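4.2 Changes in bench work at Jenside

Before the arm was installed, the packing bench at Jenside was staffed by two people per shift, one to sort and one to check. After February the sorting was given to the arm and both people moved to checking and restocking. We logged 161 handovers, in which a worker waits for the arm to stop before reaching onto the table.
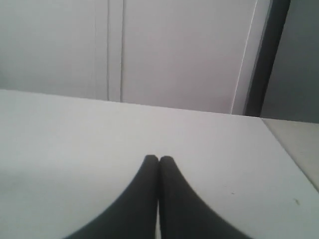
Figure 3a. Wrist camera view with the gripper closed and no item held.

Workers told us they looked at the fingers first. Closed fingers were taken as a sign that the table could be used, although the Erkum controller gives no such guarantee. In 40 handovers the worker reached in before the status light changed. Wiping the table also became a task of its own, as small specks on a pale surface were sometimes logged as items.

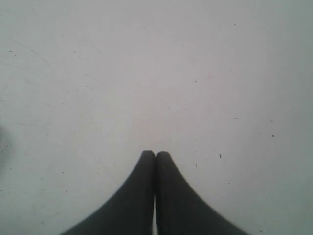 Figure 3b. Closed fingertips over the pale surface, with small dark specks.

Under the old layout, cleaning was done at the end of the shift. It is now done between batches, and the time is not recorded in the Nurau schedule.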